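6/17/25

Carton board, humidity conditioning, second round. Grasamari stock, same lot as February.

Took the strips out of the cabinet this morning after 21 hours. Leire had set it for the damp condition before she left. The chart shows one dip overnight, short, probably the door seal again. I wiped the seal down and it closed properly after that. Jarmo wants it replaced before the next round and I agree.

Weighed the strips, then ran the crush test. The damp strips buckled earlier than the dry ones, as expected, and the spread was wider than I like. 2 of them failed at the cut edge, so I left those out of the average and marked them in the sheet. I think the cutter blade is dull. Changed it after lunch and cut 4 fresh strips, now in the cabinet.

Glue seams: Abilio's hot melt held on the coated side and peeled on the uncoated side, taking fiber with it. Fiber tear is fine by the Moleck method — clean peel is the one we reject. Photos of the seams are in the shared folder under the lot number.

Nerea asked if grocery packs need the long soak too. My view is no. Small cartons spend their time on a shelf or in a basket with other goods, so stacking load matters less than scuffing and corner dents. Will do rub tests on the printed face first and come back to the soak if Ezequiel has cabinet time.

To do: order seal, relabel tray 2, send Pollport the dry numbers.

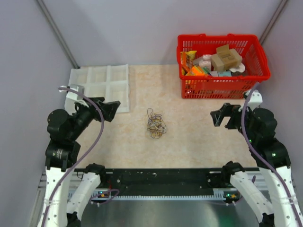
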